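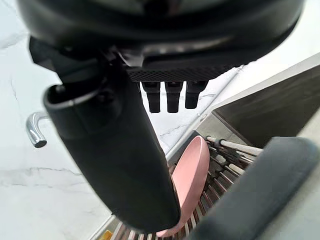
Kitchen work in May: a pink dish at the sink, with the white marble behind.

Progress report on the shared kitchen, Enberg house
Prepared by Olga Arroyo for Peadar Costello, Holero fund

Dear Peadar,

In this report I describe what we did with the kitchen since my last letter, and what is still open.

The sink area is now in daily use. In the first weeks the dishes stayed there until the evening, and people who wanted to cook had to wash first. We agreed on a new order: each group washes its own dishes directly after the meal, puts them to drain, and clears them away before 4 p.m. This works well on most days. After the larger lunches it is still slow, and I would like to try a second washing turn in the summer.

We have kept the white marble. The offer from Veltetti to replace it was more expensive than we expected, and the surface is in good condition apart from two small stains, which we could not remove. We clean it only with mild soap. Vinegar and lemon cleaners are no longer kept in the kitchen.

The dishes were sorted by Rozīte, our supplier, together with the kitchen group. Chipped plates were taken out and new ones were ordered. The order came in two deliveries, and in the second one the bowls were missing. They have promised to send them without extra cost. Until then we use the older bowls from the upper floor.

Costs
Spent in this period: 1,662 euros, for dishes, the repair of the tap and drawer liners. All receipts are attached to the paper copy of this report. The amount for the tap was higher than planned, as the plumber had to come two times.

Still open
The missing bowls from Rozīte.
Labels for the shelves, in large letters.
Your decision about moving the rest of the liner budget to a second draining rack.

I would be thankful for your answer on the last point before the end of May, so that we can place the order.

With kind regards,
Olga Arroyo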